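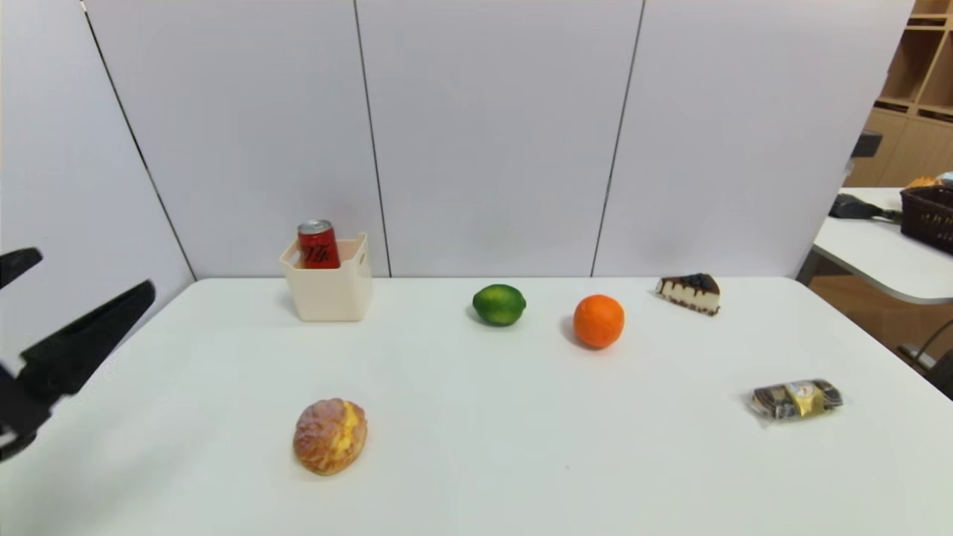
Posted by the Clestance workshop bench, August
Print this page | E-mail this page

Notebook, food props table, 9:40 a.m.

Went back to the white table today. The gray one shows every crumb and I was tired of wiping it between layouts. Pulled it up to the light gray partitions and left it there for the whole morning.

Layout 1 is the spread-out one. Red can stands in the small cream basket at the back left, lime next along, orange a bit forward of the lime, cheesecake slice at the back right with the point facing left. Wrapped pastry up front on the right, on its side. Plenty of bare table between things. I like this spacing and would keep it as the starting layout for the Rirar set.

Notes on the items:

Can. Only the top of it clears the rim of the basket, so the basket has to be turned until the lettering reads from the front. If we want more of it showing, try a folded towel underneath. Haven't done that yet.

Lime and orange. Both roll if the table gets bumped. A dab of putty held the orange but left a mark on the tabletop that took alcohol to get off. Skip the putty and walk softly.

Cheesecake. Weighed 47 g on the bench scale. The dark topping picks up lint from the storage box. Brush it before it goes out, and keep it out of the box with the towels. Logged as item 271.

Pastry. The clear wrapper throws glare when the lamp is square to it. Turning it a little fixed most of that and the brown and gold label was still easy to make out.

Lamp height: tried 200 cm and 300 cm above the floor. At 200 the shadows get too hard next to the basket. Staying at 300.

11:15. Asked Letance for a second basket in the same cream color, with the handle slots. The ones from Đồng are deeper and would hide the can completely.

To do: wash the basket, find the lid for the lint-free box, copy item numbers into the shared list, tape marks on the table for layout 1 before anyone moves it. Layout 2 (everything close together) after lunch if the table is still free.

This site uses cookies to remember your settings. Accept | Manage cookies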